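[Gratdale-talk] Re: So is the council really going to hold the water vote in September?

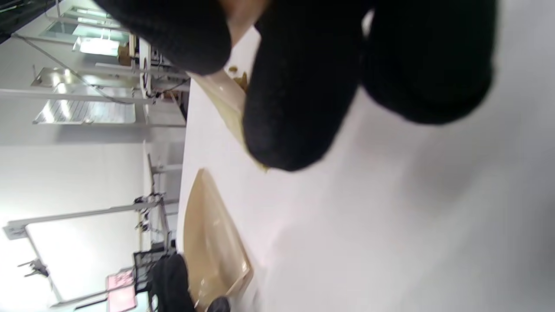 Local Politics & Meetings

From: Huia Hollis
To: Gratdale-talk
Subject: Re: So is the council really going to hold the water vote in September?

Hi all,

Sorry for the slow answer, I had to go dig out my notes from the work session and then it got late and I fell asleep on the couch. I'm putting Rhys's message in here so people who get the digest can follow along.

Rhys Bolger wrote:
> I keep hearing two different stories about the water contract.
> One is that the council already decided to hand the billing and
> meter reading over to Silotness and the September vote is just
> for show. The other is that the whole thing is dead because
> Shayne Ngata pulled his support. Which is it? Also, does anyone
> know if the public gets to speak before the vote or only after,
> like last time with the parking thing? I'd like to go but I'm
> not sitting through three hours of zoning to be told the comment
> period is closed.
>
> And has anybody seen the contract itself? The link on the town
> site takes me to the dog license page.
>
> Rhys

OK so, taking these in order, more or less.

Neither story is right as far as I can tell. The council voted to "enter negotiations," and that was all they voted on. I was there, I wrote it down. The town manager can talk to Silotness and bring back a draft, and then the draft has to come to the full council in September. What muddied it is that Delwyn Kerslake got up afterward and thanked everybody for "getting this done," and I think half the room went home believing it was done. I don't think she was being sneaky! She's been pushing for this for so long that I think to her it felt finished. But it isn't, and if you care one way or the other there's still time to say so.

About Shayne. He did NOT pull his support. What he said (and I'm going from my own scribbles, so correct me if you were closer to the front) is that he wouldn't vote for a contract without a way out of it. He wants a clause that lets the town leave after 2 years without a penalty. The draft that was floating around in the spring locked us in for 14, and I about choked when I read that. Fourteen years! My youngest would be out of college. So he's a maybe, and he seems like a pretty honest maybe. If you live on his side of the creek, please write to him. A short note in your own words is better than one of those form letters, he told me once that he stops reading when he sees the third identical one.

Public comment: yes, before. I called the clerk's office and asked, and was told it's listed as a hearing this time, so they have to take comments before the vote. You sign up on the clipboard by the door when you come in. They start at 7:00 but the clipboard goes out earlier, and the early names get called early, so if you hate sitting through zoning (me too) get there ahead of time. The parking thing was not a hearing, it was on the consent agenda, and that is a whole other rant that I'll spare you.

The contract link is still broken. I told the clerk and she was very nice about it and said the web person is out. You can read a paper copy at the Mahuika branch library, ask at the desk, it's in a binder behind the counter. You can't take it home but you can make copies at the machine. I copied the rate tables and the part about shutoffs, and I'm happy to lend those to anyone who wants them.

The shutoff part is what I'd look at first, if you only have a few minutes. Right now if you're behind, somebody at town hall calls you. They'll work out a payment plan over the phone and it's usually somebody you know. Under the draft I read, Silotness sends a notice, then a second notice, and then there's a 300 dollar charge to get turned back on. Maybe that has changed in the new version. I hope so. Busisiwe Mofokeng asked about it at the work session and the answer she got was "that's still being discussed," which could mean anything. She asked again about people on oxygen or with home dialysis and got pretty much the same answer, and you could tell she wasn't happy.

To be fair to the other side, our billing now is a mess. I got two bills for the same month last winter and my neighbor got none until spring and then got all of them at once. The software is ancient and the woman who understood it retired. Delwyn's argument is that fixing it ourselves would cost more than hiring it out, and she might be right, I don't have the numbers to say she isn't. I'd just like to see those numbers written down somewhere before we sign. Nendetti did theirs in house a while back, and I've asked a cousin over there how it went. She says the bills come on time and the website is ugly. I could live with an ugly website.

Somebody (sorry, I deleted the email) asked whether this means the water itself is being sold. No. The pipes, the wells and the treatment plant all stay with the town. It's billing, meters and the phone line. Please let's not start that rumor up again, it makes it harder for the rest of us to get taken seriously when we ask about the real stuff.

I'm planning to speak and I've got a page and a half that needs to be cut down to the time limit. If anyone wants to divide up topics so we don't all say the same thing, write to me off list. I'd like to do the exit clause. Rhys, would you take the website and records part, given that you've already met the dog license page?

Also if you can give a ride to people from the apartments on Weller, reply here and say how many seats. The last bus leaves before these meetings ever end.

Huia

_______________________________________________
Gratdale-talk mailing list
To unsubscribe or switch to digest, use the list options page
Please trim your replies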